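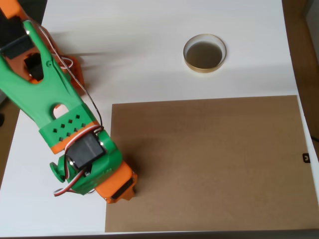

4 min read

Ticket 247 – Dernura table, gray ring and tan haze on the white top
Status: Resolved
Opened by: Maya Zoubi
Handled by: Wan, Clellgate customer care

Maya, 9:10 a.m.

Hello, and thank you in advance to whoever picks this up! I have one of your Dernura tables in white, the 70-inch one, bought from the Metcombe shop in February, and I should say first that I love it. It's the table I always wanted and could never find in a plain white that wasn't either blueish or cream.

I have two marks on it that I can't shift. One is a faint gray ring toward the back, where I keep a round shallow container with a gold-colored rim (clips, rubber bands, a spare key, all the usual). The other is harder to describe. I keep a big flat sheet of brown cardboard on the right-hand side as a work mat, and when I lifted it yesterday there was a sort of tan haze underneath, strongest along the side nearest the edge of the table. It's very pale, and you have to get your face down level with the top to see it properly, which I did, for longer than I'd like to admit.

So far I have tried a damp cloth, then warm water with dish soap, then the same again with more enthusiasm. The ring may be a little lighter. The haze seems the same to me. I stopped there before I did any damage with something out of the cupboard.

Wan, 10:25 a.m.

Hi Maya, what a nice message to open the morning with, and I'm sorry about the marks. You were right to stop at dish soap. Please don't use a melamine sponge, scouring powder or anything with bleach on the Dernura top. They will take the mark off and some of the satin finish along with it, and then you have a shiny patch that no one can put back.

A few questions so I don't send you off in the wrong direction. Does the ring feel like anything if you run a fingernail across it? Is the container's base bare, or does it have felt or rubber on it? And has the cardboard been damp at any point, even just a mug or a plant pot sitting on it?

Maya, 11:40 a.m.

Fingernail: nothing at all, perfectly smooth. The base is bare, and now that I've turned it over (after emptying it out, there was so much in there) it leaves a gray smear on my thumb when I rub it. So I suppose that's my culprit.

The cardboard, yes. I had the window open over a wet weekend and the whole sheet went a bit soft. I flattened it under some books and put it straight back down. I didn't give it another thought. It has some slightly darker patches on top but it has had those for ages, and I couldn't tell you which ones are new.

Wan, 12:05 p.m.

Those answers help a lot. I think you have two separate things going on, so let's take them one at a time.

For the ring: if it comes off gray on your thumb and the table is smooth under your nail, it's most likely metal rubbing off onto the surface, a bit like pencil. Make a paste of baking soda and water, soft enough to spread, and put it on with your fingertip. Leave it 26 minutes (I know, our care sheet is oddly exact, I just pass it on), then wipe with a soft damp cloth in straight strokes. Rinse and dry.

For the haze: damp cardboard can let go of some of its color. Lay a white cotton cloth wrung out in warm water over the patch, leave it until it cools, and lift it away. If there is any tan on the cloth, it's working, so carry on with a clean part of the cloth. Try a small corner before you do the whole area.

Maya, 3:30 p.m.

Reporting back! The ring is gone. Gone gone. I went over it with the lamp on and the lamp off and I can't find where it was.

The haze is coming up slowly. Three rounds with the cloth, faint tan on the first two, next to nothing on the third. There's still a thin line near the edge if I go looking for it. Should I keep at it or let it rest? I also wondered about the cardboard, whether I have to give it up. I like it very much as a mat. It's big, it lies flat, it was free, and I never worry about scratching it.

Wan, 3:55 p.m.

Let it rest overnight and do one more round tomorrow on a dry surface. What's left often looks worse while the top is damp.

You can keep your cardboard! Let it dry standing up for a day, then put a sheet of plain white paper or a thin plastic desk liner between it and the table. Lift it to air now and then. For the container, four small felt dots on the base will do it, and I'm popping a card of them in the mail for you, no charge.

Maya, 8:45 a.m., next day

One more round done and the line has almost disappeared. I could only find it by touch and memory, and I don't trust the memory. I've cut a liner from a roll of shelf paper and I'm using folded kitchen towel under the container until the felt dots arrive. Please close this whenever you like, and thank you, Wan, you've been so patient with me.

Wan, 9:05 a.m.

Closing now, and the dots are on their way. If the line comes back after cleaning, reply here and the ticket will reopen with all your notes still in it.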